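Living With a Glass Table

I bought mine for the look of it, which lasted until the first piece of toast. Glass shows every print, ring and crumb, and then it shows you the carpet underneath, so you get to feel bad about two surfaces at once.

Start with a dry cloth. Spray first and you make crumb paste – a fine product, but hard to shift. Then use water with a drop of dish soap, and dry it right away with a second cloth. Stand where the overhead light hits the glass and tilt your head like a confused dog. The streaks will turn up.

Grapes are the best snack for this kind of table. Keep them on the stem, in one bunch, and snip off little branches with kitchen scissors.

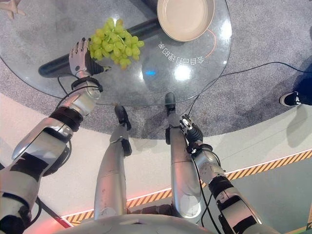
My friend Arlindo Sampaio pulls his off one at a time and leaves the bald stalk for the next person. He has been spoken to.

If the top has printing on it, go easy. No scouring pads, no razor blade, whatever your uncle says. I took half a flower off a Hastum side table that way, and it has looked surprised ever since.

Cola is the other thing to watch. Put the cap back on between pours and keep the bottle well in from the rim, over the base if you can. A spill on glass takes 40 seconds to wipe up. On speckled carpet it takes a whole evening, although the speckles will cover for you later.

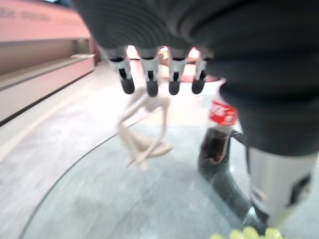 A cola bottle, red label and all.

Related tips
Getting Rings Off a Wood Shelf
17 Uses for an Old Dish Towel
Speckled Carpet: What It Hides
Which Scissors Belong in the Kitchen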